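Search this site... Go
Home Datasets Guides About Contact

# Lavia Ferry Notes

A small collection of travel notes on island and coastal ferry crossings, kept as plain text with one row per trip. It started as a personal log and grew once other passengers began mailing in their own entries. Maintained by Valeriano Palacios.

Category: Travel data / Boats and ferries

## What is in it

The current release has 638 crossings across 148 routes. Each row is one trip by one passenger. If two people took the same boat and both wrote it up, there are two rows, and they often disagree.

Files:

- `crossings.csv` — the main table
- `ports.csv` — one line per port, with walking notes
- `notes/` — the longer write-ups, one text file each, named by trip ID
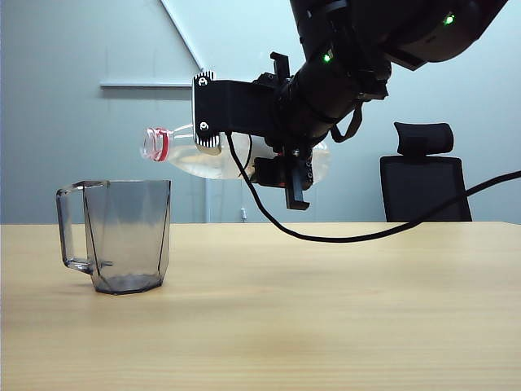

The trip ID is the route code followed by a running number, so `LEN-KOS-014` is the fourteenth entry for Lendport to Koser. IDs are never reused. When an entry is withdrawn, its number stays empty.

## Columns in crossings.csv

- `trip_id` — see above
- `month` — month of travel only, such as April. Exact dates were dropped in version 2
- `dep_sched`, `dep_real` — scheduled and real departure, 24-hour local time
- `arr_real` — time the ramp or gangway went down, not the time the boat entered the harbor
- `sea` — 1 to 5, where 1 is flat and 5 means most people stayed in their seats
- `seat` — inside, outside, or both
- `food` — free text, left as written
- `fare_note` — free text. Fares are not converted to a single currency

Blank means the writer did not say. A zero in a delay field means the boat left on time.

## How entries were collected

Most of the early rows come from paper notebooks and were typed up later, sometimes years later. Times written down on board are marked `w` in the `source` column. Times filled in from memory are marked `m` — treat those as good to the nearest quarter hour at best.

Later rows came in by email using the form in `docs/form.txt`. I fix spelling in port names and leave everything else alone, including opinions about the coffee.
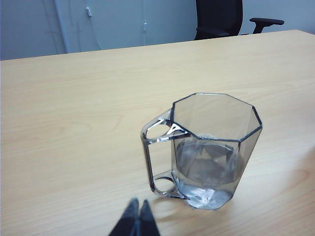
## Known problems

- The Hettiarachchi line changed its summer timetable partway through the period. Scheduled times before and after the change are not comparable.
- `sea` is a personal rating. One contributor has never given anything above a 2, even on a crossing that others rated 5.
- Koser has two landing places, the old quay and the new terminal. Before version 2 both were entered as Koser, and I could only separate some of them.
- Winter is thin. Many routes have no rows at all between November and March.
- Canceled sailings are missing unless the passenger ended up on a later boat.

## Using the data

It works well for planning a slow trip, for finding which crossings are worth sitting outside for, and for reading on a rainy evening. Please don't use it to time a tight connection. Check with the ferry line.

You can load the table with any spreadsheet program. The files are UTF-8 and the separator is a comma. Free text fields are quoted, and a few contain line breaks, so a simple split on newlines will give you the wrong row count.

## Adding a trip

1. Copy the form from `docs/form.txt`.
2. Fill in what you know and leave the rest blank.
3. Send it in with any longer notes attached as plain text.

Names are removed before anything is published. If you want yours kept, say so in the email.

## License

Free to use and share with credit to Lavia Ferry Notes. The write-ups in `notes/` belong to the people who wrote them — ask before reprinting one in full.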